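Speaker notes: Do floor protectors protect anything?
Home Repair Evening, January 2024

Slide 1. Title
Wait for the back row to sit. Don't apologize for the topic. People laugh at furniture pads until they get the quote for refinishing.

Slide 2. The bill
Quote for our own dining room: $2,394. Read the number twice. Four chairs did that, and every one of them had pads on. The packet promised "lifetime floor safety." Ask whose lifetime.

Slide 3. What we buy 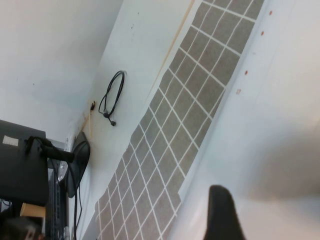

Small gray felt squares on their white backing, with some already gone from one side.

Say: we all have a sheet like this in a drawer. Cheap, easy, and I still use them. My complaint is with the claims. "Heavy duty" on a packet means whatever the seller wants it to mean. I have written to two sellers asking for a test result. One sent me a coupon.

Slide 4. Three brands, one hallway
Mutine, Grindura, Mengal. Same kind of chair, same oak floor, put on in December.
Mutine: slid off sideways first. Glue smeared on the leg, grit stuck to the glue. Worse than a bare leg, in my opinion.
Grindura: stayed put, but the felt packed down hard. Price is silly.
Mengal: stayed put, shed fuzz everywhere. The dog was interested.
Be fair here. This is one house and one month. If anybody quotes me as a study I will deny it.

Slide 5. Grit is the real problem
SLOW DOWN. This is the part I want them to take home.
Felt picks up sand. A pad with sand in it is sandpaper with a nice name. Pass around the used pad in the bag and let people rub it with a thumb.
So when a packet says "100 percent scratch proof," ask what was on the floor during the test. I'd guess nothing was.

Slide 6. Getting a pad to stay on
Old glue off first, all of it. Wipe the leg, let it dry. Press hard and keep the chair upside down overnight. The Indico leaflet says 60 seconds of pressing is enough. I don't believe it, and my kitchen chairs don't either.
Round legs: cut the pad a little smaller than the leg. An edge that sticks out will catch.
Skip the nail-on kind for thin legs. Mine split.
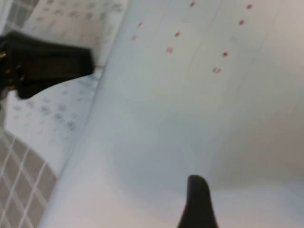 How often should pads be changed?
Whenever they feel hard or gritty to the thumb. For chairs used daily I check every few weeks, and I ignore the date on the packet.

Slide 7. Rugs, mats, and other cures
Somebody will bring up rolling mats. Some of them can stain the finish, so look up your floor's care sheet before buying. Somebody else will say "just lift the chair." Fine. Ask them how many times they lifted it this morning.
If running late, skip to 8.

Slide 8. Before you spend money
Sweep more. Put a mat at the door. Buy the cheap pads and expect to replace them.
Leave the price list up while people ask questions. Get the used pad back.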